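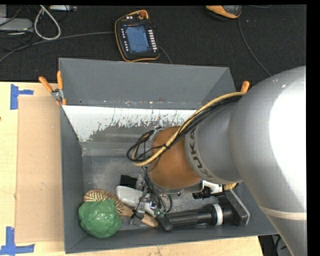

Su-bin Um does not accept that the fault is closed, and told Furnton so before this statement went out: a restart is a restart, and the arm stopped without a cause being found.

FURNTON, 11 May 2025 – Matusov confirms that its bin-picking cell in Furnton halted 19 times in 584 picks. The supplier, Llanos, blames a software setting and calls the matter resolved. Matusov has seen no test data to support that.

Picking stays suspended until Llanos provides its logs. An earlier fix, promised in October, lasted 2 shifts.

Contact: Edith Villca, Matusov press office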